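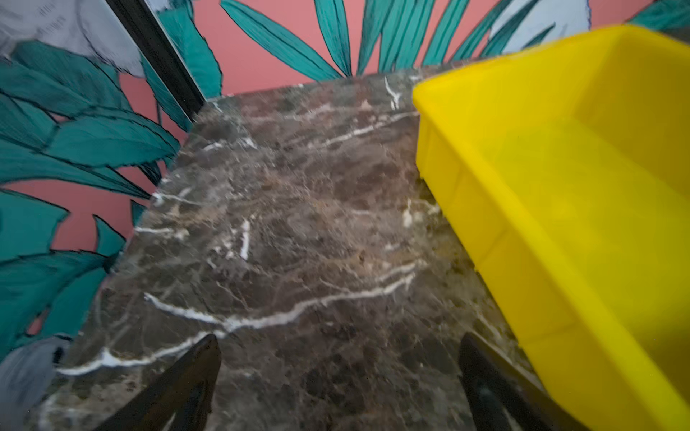

The kitchen at Clonberg has its counter at last, and anyone who has been in for a cup of tea since February will know how long people have been waiting for it. The old worktop had served the community café for more than 1000 Saturday-style lunches, as Karlijn Verstraete likes to call them (whatever day they fall on), and by the end it had a dip in it you could rest an egg in.

The new one is dark brown marble with white veins running all through it, and it has been set against the wall with the painted tropical leaves, which everybody was keen to keep. The stone cost £1875, of which £1210 came from the winter soup evenings – a lovely result, and a great many bowls of leek and potato.

With the counter has come a fresh way of handling the small things that used to wander about the kitchen. Muammer Çınar has brought in yellow plastic bins, open at the top, and the plan is to have three of them in use by the time lunches start again: one for teaspoons, one for clean cloths and one for whatever gets left behind.

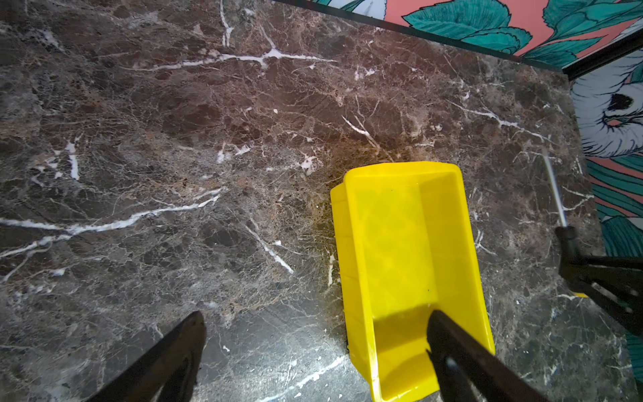
Ferhat Aydoğan would have liked a deeper bin for the cloths, and still thinks they will end up in a heap beside it by two o'clock, but he is very taken with the colour and says he'll be able to find it without his glasses.

Lunches begin again at noon next week, with Defne Yazıcı back at the stove and lentil soup first on the menu. Please bring your own mug if you can, as the cupboard for the cups is still waiting for its doors.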